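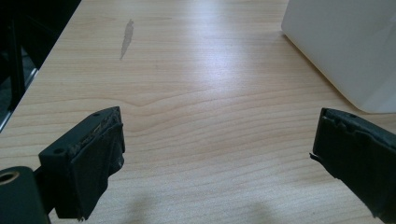 Getting a dull tabletop clean and oiled without wrecking it, quick version, because I've been asked twice this week and I'm typing on my lunch. This is for pale wood tops, veneer or solid, the sort you get in a kitchen or a shared workroom. Look at the grain first. On a light top like this one it's fine and wavy and goes mostly one way, side to side, and that's the way every wipe goes. Glare from a ceiling light hides a lot so get your head down low and look along the surface, you'll see rings and greasy bits you'd never spot standing up.

## You need

- washing-up liquid, a small squirt
- two cotton cloths, old T-shirt is fine
- soft brush
- hardwax oil. I use Iner clear, the 490 ml tin. Does our table several times over
- very fine pad, grey or white. NOT the green kitchen ones
- gloves

## Cleaning

1. Clear the top. Lift things, don't drag. Anything boxy with hard corners especially.
2. Brush off crumbs and grit.
3. Warm water, squirt of soap, wring the cloth until it stops dripping. Wipe with the grain.
4. Second cloth, plain water, same again.
5. Dry it straight away. Then leave it overnight, windows open if it's not raining.

Edges last. Water gets in at the edges on veneer and then it lifts and you've got a different job.

## Is it oiled or lacquered?

Drop of water somewhere out of sight, ten minutes. Dark spot = bare or tired oil, carry on. Sits there in a bead = probably lacquer, or oil that's still good, so stop at cleaning. Oil on lacquer just goes sticky. Lejla Obradović did hers anyway and was scraping it off with a bank card till teatime.

## Oiling

Go over it once with the fine pad, hardly any pressure. Veneer is thin, you can go through it before you've noticed. Wipe the dust off.

Then oil. Teaspoon at a time, spread it thin, thinner than that. Wait fifteen minutes and wipe off evrything that's still shiny. Second coat next day if it looks patchy.

Lay the oily cloths flat outside to dry, don't scrunch them up in the bin, they can catch fire on their own.

Keep cups off for a few days. Light stuff is ok after 24 hours, felt pads under anything that's going to live there.

White rings: will do seperately, Ilir Zupan has a method with an iron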